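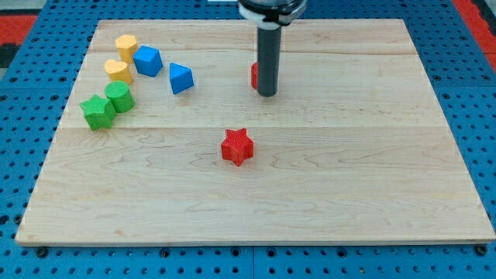
Three weeks of pushing blocks about

I promised a proper update on the block-pushing project and then went quiet for most of April, so sorry about that. The short version is that I've been collecting demonstrations, and collecting demonstrations eats your evenings like nothing else I've ever done (and I once stripped and repainted a whole staircase).

For anyone who missed the earlier posts: I'm trying to teach an arm to push coloured blocks around a board when you tell it to in plain English. "Push the red star towards the blue cube", "put the green ones together", that sort of thing. There's no grasping. The arm gets one round-ended stick and has to nudge everything into place with it, a bit like playing snooker in slow motion with pieces that don't roll. The learning system, which I've been calling Collanar because every project needs a daft name, watches me do it over and over and tries to pick up the knack.

The blocks are in pairs by colour: a star and another shape in red, a heart and a hexagon in yellow, a cube and a triangle in blue, a star and a cylinder in green. I like having two stars. It means "the star" isn't enough of an instruction and the thing has to listen to the colour as well. I did wonder about giving each colour only one block to make life easier, and Antigoni Sotiropoulos, who has done far more of this than me, told me I'd be sorry when I wanted to ask for anything interesting. She was right, as per usual.

So how does an evening go?

I sit down with a cup of tea, mess up the blocks, and start recording. I drive the stick with a little hand controller, and I give myself a goal before I move. Then I do it, say out loud what I did, stop, and go again. A good push takes no time at all. A bad one can go on for ages, mostly when I catch the heart on one of its lobes and it spins round instead of going forwards. The triangle is nearly as annoying. Push it square on the long side and it behaves beautifully; catch a corner and off it wanders!

My target for the first batch was 300 demonstrations. I got there, and then I went back through the lot and threw out 19 of them. Some had me talking about the wrong block (I said "yellow hexagon" while cheerfully shoving the heart, more than once, always late at night). A few had long pauses where I was deciding what to do, and I really don't want it to learn to hover over the wood looking thoughtful. The rest were pushes where a block ended up right at the edge of the board and I had to rescue it by hand.

I kept the clumsy ones, though. This was the bit I argued with myself about the most. My first instinct was to keep only the tidy pushes, the ones where the block slides straight to where it should be. But if all it ever sees is me doing well, it has no idea what to do when a block slips off to one side, and blocks slip off to one side constantly. So if I fluffed a push and then sorted it out, it stays in. Antigoni calls these the "oops and fix" runs and reckons they're worth more than the clean ones. I haven't tested that properly yet but I can believe it.

Where I went wrong

Looking back over the first lot, I'd been terribly lazy about starting positions. I'd finish one push and begin the next from wherever things had ended up, which sounds fine, except that I kept herding everything into the same corner without noticing. By the end of a session most of the blocks would be bunched up in a sort of curve at one side, with loads of bare board that hardly got used. I also favour my right hand, so I was forever coming at things from the same direction.

Now I do a full shuffle after every 10 runs. I've also written a tiny script that picks the goal for me, because left to my own devices I choose the red star nearly every time. I have no explanation for this. I just like pushing the red star.

The other change is to the wording. I'd been saying everything in the same stiff way, "move the X to the Y", and it struck me that no normal person talks like that. I've started varying it: shove, slide, nudge, bring it over by the cube, a bit more, no, back a bit. My other half did an evening of talking while I drove, which was very useful and also nearly ended in divorce. ("That's not left of the cylinder." "It is from here.") We've since agreed that left means left from where I'm sitting. I've gone back and fixed the labels on the ones we argued over.

I do have a first model trained on the early batch. It's keen! It goes for the right colour more often than not, and it's hopeless at stopping, so it tends to arrive at the target and simply carry on through. I suspect that's my fault too, as I always ended the recording the moment I was happy, and there's hardly any footage of the stick sitting still at the end of a job. For the new batch I'm counting a slow "one, two" before I press stop.

I've done 101 of the new ones so far. If you've done anything like this and have a decent way of keeping your goals varied, do leave a comment, especially if it copes with two blocks of the same colour touching each other, where I still can't move one without dragging its neighbour along for the ride. Next post will be about the labels, once I've finished typing them all up.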